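Product Modeling and Casting: Working Handout
Prelstead course pack, 23 Mar 2026

## 1. What a casting call asks for

A casting call for child or family modeling lists the client, the usage, the age band and the shoot location. Read usage first. It sets the fee and decides how long the pictures may run.

- **Print:** catalog, packaging, in-store
- **Digital:** web, social, paid ads
- **Buyout:** all media, fixed term

The Caldeira call in the reader gives a term of two years with renewal at the client's option. Mark the renewal clause before class.

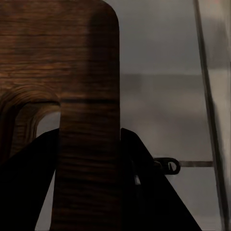

A renewal that is "at the client's option" binds the family and leaves the client free. Ask for a stated renewal fee in the same clause. If the call is silent on the fee, the agent should raise it before the fitting.

## 2. Work permits and hours

Permit rules differ by state. The agency checks the permit, but the parent carries the original to the set. Hours on set include makeup, wardrobe and waiting time. Travel is treated separately and should be written into the booking sheet.

For the Wusuvport exercise, assume a child aged nine and a call sheet with no school day. Fill in arrival, first break, meal and release. 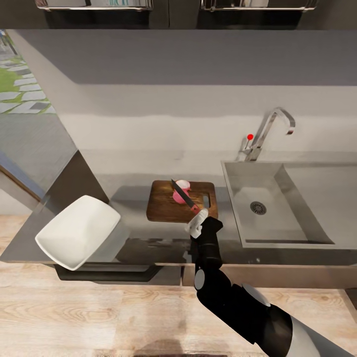
Handout 7, p. 13

## 3. The composite card

A card for a young child needs a plain head shot and one full-length shot. Retouching is kept to a minimum. Sizes are given in the units used by the client's market, and the card is replaced when the child has clearly grown. The next card review is in June.

Do not list home address or school. Contact goes through the agency.
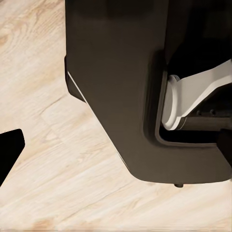 Head shots are judged on how the light shapes the face. Soft light from one side is enough for most cards. Edges show its direction most plainly: on the dark housing, a thin pale highlight runs along the beveled left edge, while the recess on the right stays deep black. On a face, shadow that heavy hides the eye socket and the card will be returned.

## 4. For next session

1. Read the Ema contract, clauses 2 to 9.
2. Underline every term that sets a time limit.
3. Bring one composite card, printed.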